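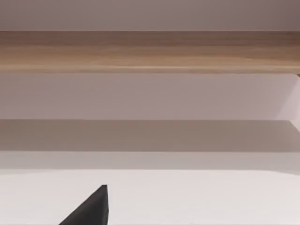 4.2 Length and content of the notices

The notices in our collection come from the two local newspapers of Clulton and Hjaltested. We kept only the texts which were paid for by families and left out the short lists printed by the funeral homes. In the Clulton paper the mean length of a notice is 82 words. In Hjaltested the notices are much shorter, and many of them give only the name, the age and the hour of the service.

As Figure 3 shows, the share of notices that name a cause of death is small in both towns. Where a cause is given, it is mostly put in soft words such as "after a long illness." Gezer and Işık found the same habit in their study of church bulletins, and they explain it by the wish of the family to protect the dead person from gossip. We agree with this reading only in part. In Clulton the families pay by the line, and the clerk at the counter often proposes a fixed text. The soft words can therefore belong to the clerk as much as to the family.

Figure 3. Share of notices naming a cause of death, by newspaper. Notices shorter than 33 words are not included.

The order of the relatives is more stable than we expected. The husband or wife comes first, then the children with their partners, then brothers and sisters. Grandchildren are often given without names. Former partners appear rarely, and when they do, they are called "friend" or "mother of his children." Two coders, Jocelyn Sebastian and Samran Rungrueang, read every notice separately, and the cases on which they did not agree were decided by the first author.

We use cookies to improve your reading experience. By continuing to use this site you accept our cookie policy. Accept | Manage settings

A special difficulty was the request for gifts instead of flowers. Some notices name a hospice, others say only "a charity of your choice." We coded both as a request, although the second may be a formula without much intention behind it. Bakos treats them as separate types, so our numbers cannot be compared directly with his.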